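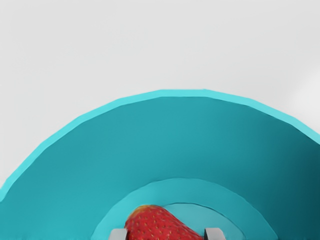 Vasilis Kadrić 回复说,更新日志里的中文条目又折错行了,他昨晚在 Jiscombe 仓库上跑出来的结果,有几条的句号单独掉到下一行,前面还带着缩进,看上去像一个空条目。他建议先别发新版本。

2020年10月1日,记录

他说得对。我早上在自己机器上用同一个提交区间跑了一遍,结果一样。下面按顺序记,省得过几周又从头查。

先说现状。Grorkden 从提交记录生成更新日志,流程是读取区间、按前缀分组、合并同一改动的后续修正、折行、写文件。前三步这次都没动。折行这一步在五月改过一次,当时为了支持中文,把按空格切词换成了按字符宽度切。那次改动是我写的,Sebastião Lacerda 看的,测试也加了,但测试文本都太短,没有碰到标点正好落在行尾的情况。

重现方法:
检出 Jiscombe 的主分支,取上一个标签到当前头部,行宽用默认值,输出到标准输出。不要写文件,写文件会触发去重,现象会变得不稳定。去重那里为什么有影响,后面再说。

默认行宽是 70。我把出问题的那几行单独拿出来量,显示宽度都是 71,多出来的部分就是行尾标点。全角标点宽度是 2,前面的内容占到 69,加上句号正好超一列,于是句号被整个推到下一行。英文条目没有这个问题,因为英文句号和前面的单词连在一起切,整个词一起换行。

也就是说宽度算得没错,错在断行位置。我一开始以为是宽度表版本旧了,花了一个上午对宽度表,白对了。那张表没有问题,不要再去动它。

改法试了三种。

第一种,允许行尾标点超出行宽。改动最小,加一个判断就行。缺点是输出里会有一行 71 列,而 Sales 那边的发布脚本会检查行宽,超过就退出。他们那个检查是写死的,我去问了,暂时不打算改。放弃。

第二种,标点要换行时,把前一个字一起带下去。输出符合行宽,读起来也正常。问题是前一个字可能是一段行内代码的结尾,比如反引号。带下去以后反引号就落到了下一行开头,渲染出来整段代码样式都乱了。需要先把行内代码当成一个整体,再处理标点。

第三种,干脆中文条目不折行。Vasilis 倾向这个,理由是网页上反正会重新排。我不太赞成,邮件通知里用的是同一份文本,不折行的话在终端邮件客户端里很难看。另外混排条目算中文还是算英文,又要定规则。先不做。

最后用了第二种,加上行内代码整体处理。实现上分成两遍:第一遍把文本切成小段,行内代码、链接、连续的英文数字各算一段,汉字每字一段,标点附着到前一段;第二遍只管把小段往行里放,放不下就换行。原来的函数是边切边放,读起来很绕,这次顺手拆开了。

左括号和左引号要反过来处理,附着到后一段。这一条我第一次写漏了,跑 Jiscombe 的时候看见有一行以左括号结尾才发现。已补上,测试也加了。

还有一种情况没有处理:单个小段本身就比行宽长,通常是很长的链接。目前的做法是让它独占一行,允许超宽。Sales 的检查会跳过以 http 开头的行,所以不会卡住他们。以后如果有很长的行内代码会不会出问题,没有试。

下午的结果

本地测试全部通过。推到 Hadthorpe 上跑完整流水线,第一次失败,和折行没有关系,是缓存目录的权限不对,旧的任务用另一个账号写过。清掉缓存重跑,通过。整条流水线跑了将近 100 秒,比改之前慢一点,但是缓存刚清过,不能拿来比较。等缓存热了再看,现在不下结论。

Jiscombe 的输出人工看了一遍,没有再发现单独成行的句号。顿号、分号、右括号都看了。省略号占两个字符,第一个附着到前面以后,第二个也跟着附着,没有被拆开。破折号也一样,但是破折号后面允许断行,这是特意留的。

关于去重

前面提到写文件时现象不稳定,原因找到了。去重比较的是折行以后的文本,按行比较。句号单独成行以后,第二次出现的“缩进加句号”被当成重复行删掉了,于是同一份日志里第一处有多余的句号行,后面几处干脆没有句号。Vasilis 看到的和我看到的不一样,就是这个缘故:他是写文件,我是标准输出。

去重应该放在折行之前,按条目比较。这个改动不大,但会影响已有的输出文件,重新生成的时候会多出一些以前被误删的行。我不想和折行的修正放在同一个提交里。已经单独开了分支,还没合。

和 Sebastião 讨论了一下提交的拆法,他的意见是折行函数的拆分和行为修正也应该分开提交,先提交只拆不改的版本,确认输出逐字节一致,再提交修正。有道理,照做了。拆分那一版在旧的测试文本上输出一致,已经合入主分支。修正那一版等他看。

他另外问了一句,行宽能不能改成可配置。其实配置项一直有,只是文档里没写,帮助信息里也没有。我查了代码,配置里能设的上限是 100,再大会被悄悄截到上限,没有提示。这个也不好,至少应该打印一行警告。记到待办里。

待办:
去重挪到折行之前,分支已开,合入前在 Jiscombe 和 Sales 两边各生成一次,把差异贴到讨论里。
行宽配置写进帮助信息和文档,超过上限时给警告。
加一条测试,行内代码后面紧跟全角句号,代码段正好到行尾。
问 Sales 那边,脚本的行宽检查是按字节、按字符还是按显示宽度。我默认是显示宽度,没有核实过。
流水线耗时等缓存正常以后再记一次。
Hadthorpe 上旧账号写的缓存目录,除了这一个还有没有别的,需要有权限的人看一下。

给 Vasilis 的答复已经发了,让他先用主分支,不要用上一个标签。他那边手工改过的日志文件请先留着,不要重新生成,等去重合入以后我来对。

晚些时候补记:Vasilis 回信,说他手工改过的文件里有两处是把句号删掉了,没有补回去。对差异时注意,这两处以新生成的为准。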